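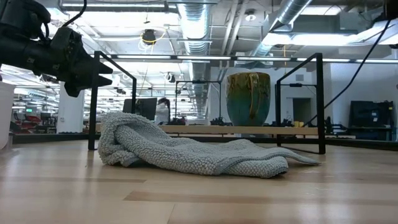
Station 2, shelf fixture with pot in place, towel on the work surface, gripper held clear of the cloth.

Notebook entry, November 2021
Entered by: So-ying Tse
Read by: Demetrio Llorente, Birsen Yüksel
Project: Wiltonden, cloth handling, planner branch

Purpose. To establish why the Stoter planner rejects grasp candidates on the towel when the shelf fixture is on the table, and to decide whether the fault lies in perception, in the collision model or in the planner settings.

Background. With the fixture removed, the planner returns a path for nearly every candidate the segmentation step proposes. With the fixture in place, most candidates are refused before any motion is attempted. Mr. Cheung reported this in his last entry and suspected the joint limits. The logs do not support that reading. The refusals carry the collision code, and the link named is almost always the gripper body.

Work carried out. The recorded point clouds were replayed through the full pipeline without moving the arm. The set contains 1,424 candidates, all on a crumpled towel under the shelf fixture. Each refused candidate was written out together with the pair of objects reported to be in contact.

Finding 1. The shelf was entered in the collision model as a solid box reaching down to the table. This was a shortcut from the April setup, when the space underneath was not used. Any grasp on the part of the towel beneath the plank was therefore refused, whatever the approach angle. The model now holds the plank and the square tubes as separate bodies. The pot is a cylinder as wide as its rim, which wastes a little room lower down but is acceptable for now.

Finding 2. The cloth itself was being passed to the planner as an obstacle. The segmentation mask is used to remove towel points from the scene cloud, but the mask was computed on one cloud and applied to the next. On a flat towel the error is small. On a tall fold at the left end it leaves a shell of points standing exactly where the fingers must go. The mask and the cloud now share one time stamp, and the filter node raises an error if they differ.

Finding 3. The depth values along the upright tubes are poor. Thin black metal returns few points, and the smoothing filter joins them to the wall behind. The tubes should be taken from the fixture model only, and live points inside a narrow margin of each tube should be dropped. Ms. Baysal has the change on her branch. It has not been merged.

Result after Findings 1 and 2. In the replay, 240 candidates are still refused. Those inspected by hand lie close to a fixture leg or would bring the gripper body up against the underside of the plank. These refusals appear correct. No change was made to the joint limits.

Settings. The planning time limit was left as it was. The approach distance was shortened for candidates under the shelf only — the general value is unchanged and should stay so until the Pandov team has reviewed it. The viewer colors were changed so that removed cloth points show in gray and rejected approach vectors in red.

Open items.
The fixture pose is still typed in by hand after each table change. Mr. Llorente will add a check against the plank edge.
The cable on the arm is not in the collision model at all. Dr. Yüksel asks that a simple swept volume be added before any fast motion is tried near the shelf.
The towel tail at the right draws few candidates. The scoring step favors height, and the weight should be reviewed with the Taşdemir recordings.
Repeat the replay once the tube change is merged, same set, same seed.

Configuration files and the replay log are in the shared project folder under shelf_replay. The old box model has been kept in the archive folder and should not be loaded.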